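Interior Textiles 2, Week 5 handout
Pile fabrics: shading, soiling and specification

Read this before the Tuesday class. The sample books go back to the resource room at the end of the session, so do your fibre identification early.

1. What pile is

A pile fabric has a ground (the backing) and a second set of yarns standing up from it. In cut pile the loops have been sheared and the yarn ends face you. In loop pile they are left closed. Cut-and-loop combines the two, usually to make a pattern without changing colour.

Most contract carpet sold in Australia is tufted: needles push yarn through a primary backing, latex is applied, and a secondary backing is bonded on. Woven carpet (Axminster, Wilton) forms pile and ground together on the loom. It costs more and is still common in hotels and clubs. Needle-punched carpet has no tufts at all. The fibres are tangled into a felt by barbed needles, and some types are then worked again to raise a ribbed or velour surface.

2. Pile direction

Nearly all cut pile leans one way. Run your hand along a sample and it will feel smooth in one direction and rough in the other. Looking into the pile you see the yarn tips, which absorb light, and the colour reads deeper. Looking with the lean you see the sides of the yarn, which reflect light, and the colour reads paler.

Practical points:
All breadths in a room must be laid with the pile running the same way.
Join breadths from one roll, or from rolls with the same dye batch number.
Stairs are laid with the pile running down, towards the nosing.
Mark the direction with a chalk arrow on the back of every offcut.

3. Shading

Shading is a change in apparent colour caused by pile lying at different angles. The dye is the same throughout. It shows most on plain, dense cut pile in mid to dark colours, and on anything with a velvet finish. Blues and greens are frequent subjects of complaint. Patterned and heathered yarns hide it.

Temporary shading comes from footprints, vacuuming and furniture. It can be brushed out. Permanent pile reversal (also called watermarking or pooling) can't. The cause is still argued over, and replacing the carpet does not guarantee it won't come back in the same place. Tell the client in writing before the order is placed.
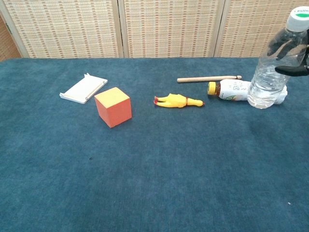

On the client's side of this, Hanrahan's view was that a showroom sample is far too small to show shading, and that a client should see at least a full square metre on the floor, in the room, in the morning and again late in the afternoon, before signing anything. It is worth building that into your project timeline, as large samples can take weeks to arrive.

4. Soiling and colour

Plain surfaces show lint and crumbs more readily than flecked ones. Very dark colours show pale dust. Very light colours show grit and spills. Mid tones with some variation in the yarn are the easiest to keep looking clean, and this is why so many offices have them.

Wool hides soil well and recovers from crushing. Solution-dyed nylon holds its colour against sunlight and resists most stains. Polypropylene does not absorb water but crushes early and is marked by oil. Record fibre content from the label. Burn tests are done in the lab only, with the extraction on.

5. Exercise

The brief is the Plosness reading room, floor plan on the last page. It has a north-facing window wall, so expect strong sun for much of the day.

Choose one product from the Pondarus book and one from the Kutex book. For each, give the construction, fibre, pile height and pile direction on plan. Show seam positions. No seam may run across the main doorway. Allow for trimming at the walls.

Write up to 300 words comparing how the two will look after a year of use. Refer to shading, crushing and soiling separately. Attach your own rubbing or tracing of the backing of each sample.

The exercise is marked out of 20. Late work loses marks in the usual way.

6. Reading

Course reader, pages 13 to 27. Skip the section on hand knotting, we return to it with rugs.

Bring to next class: scale ruler, chalk, a soft brush and one offcut of any cut pile carpet.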